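Fleso Opens Washroom Showroom in Flelanville

Flelanville, 2018-04-20 - Fleso has opened a bathroom showroom in Flelanville, with 32 washroom layouts on one floor. Visitors can try the taps, open the cabinets and take home a price sheet for each layout.

The main new product is the Ornano, a white ceramic vanity top with the basin, soap ledges and rounded front rim made in one piece. It is sold with or without a cabinet and takes a single-lever faucet. The list price is $270, and delivery within 35 miles is free.

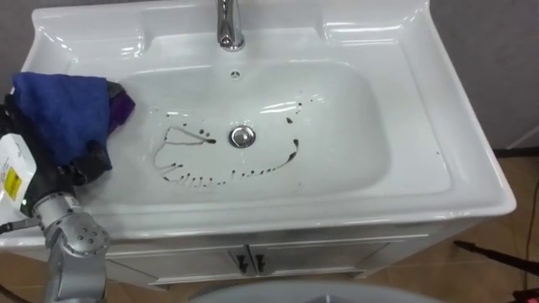 Fleso advises cleaning the Ornano with a soft cloth and mild dish soap. Coffee, hair dye and similar spills should be rinsed away the same day. Scouring powder is not recommended and is not covered by the 3-year warranty.

A smaller model, the Lei, will follow in June. It is meant for guest bathrooms and rental units - the basin is narrower but the fittings are the same. Orders for both models can be placed at the showroom desk.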